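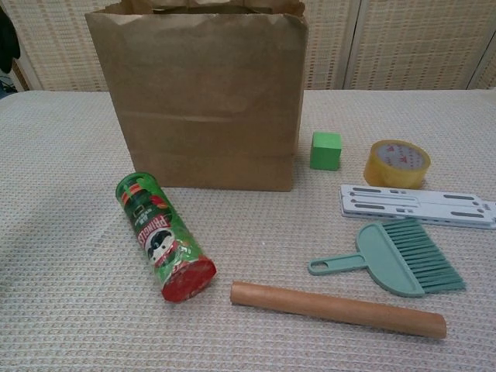 Resetting the Tritix bench cell between bagging runs

This page covers the tabletop bagging cell at the Furkport site: clearing it, laying it out for a new run, and the checks to make before the arm is enabled. It assumes the cell has already been commissioned and that you have a login on the cell controller. For first-time installation, use the Isasdale install notes.

Before you start

Put the controller in Hold and wait for the status line to read IDLE. Press the stop button on the cell post. The arm must be parked at its home pose, outside the work area, before you reach over the table. If it stopped partway through a move, jog it home at low speed first. Do not push it by hand with the brakes on.

You need a lint roller, the layout card for the run and a 2 mm hex key.

1. Clear and square the cloth

Take everything off the table. Roll the cloth from back to front to pick up crumbs and paper fiber. The raised weave holds both, and fiber ends up on the finger pads within a few runs.

Pull the cloth square to the table edges. Small wrinkles at the front are acceptable. A fold tall enough to tip a standing item is not. The depth filter treats anything below its floor threshold as table, and a tall fold will come through as an object.

Replace the cloth if it is stained. The new one must be the same pale color, or the background model has to be taken again (step 4).

2. Place the bag

Use a plain kraft bag with no printing. Open it fully, fold the rim inward and stand it at the back of the table, near the center, in front of the woven screen. Press the base flat from inside. The rim does not need to be even, but it must stay open when you let go. A bag that closes or leans should be thrown out. Taping it down changes how it reacts to contact and makes the run unusable for comparison.

3. Lay out the items

Work from the layout card. The mixed household set has these items:

Pringles can, green label
Cube, bright green
Clear packing tape, one roll
Folding laptop stand, white, folded flat
Hand brush, sage green
Rolling pin, plain dowel

Lay the can on its side at the left, at an angle. Set the tape roll on its edge. The rolling pin goes along the front, also at an angle, with the brush behind its right end. The stand goes to the right, behind the brush, and the cube near the bag on the same side.

The can and the pin both roll. Let go of each one slowly and watch it for a few seconds. If it creeps, the table is out of level. Correct that at the feet with the hex key and start the layout again. Do not wedge anything under an item.

Keep your layout within the tolerance printed on the card. Exact positions are not required. The planner locates every item at the start of the run.

4. Check the background

Open Vision, then Background, and select Compare. The controller reports the number of pixels that differ from the stored model outside the table area. The limit at Furkport is 433. Higher values usually come from a screen panel that has been knocked or from clutter at the side of the cell. Move the screen back to its marks and compare again. If the value is still high, select Retake with the lights set as they will be for the run.

5. Check the fingers

Inspect both pads for paper fiber and tape residue. Wipe with a dry cloth only. Open and close the gripper 2 times from the Service menu and read the closing force. It should settle at 34 on the display. If the reading drifts, run Zero Gripper with the fingers open and repeat. Pads worn through to the backing must be changed as a pair.

6. Release the cell

Step back behind the floor line. Release the stop button, clear the fault and select Dry Pass. The arm moves above each item in turn without descending. Watch the pass over the bag in particular: the fingers should clear the rim. If they do not, raise the approach height in the run file. Do not lower the bag by folding more of the rim.

When the dry pass ends without a fault, select Start.

Faults seen most often

ITEM NOT FOUND on the packing tape: glare. Turn the roll slightly and repeat the locate step.

ITEM NOT FOUND on the cube: it is too close to the bag. Move it to the right.

GRIP WIDTH EXCEEDED on the stand: it has partly unfolded. Press it flat.

BAG MOVED: the base was not pressed out. Go back to step 2.

Run files and layout cards are kept in the Huamán folder on the controller. Send corrections to this page to Cristian Puma.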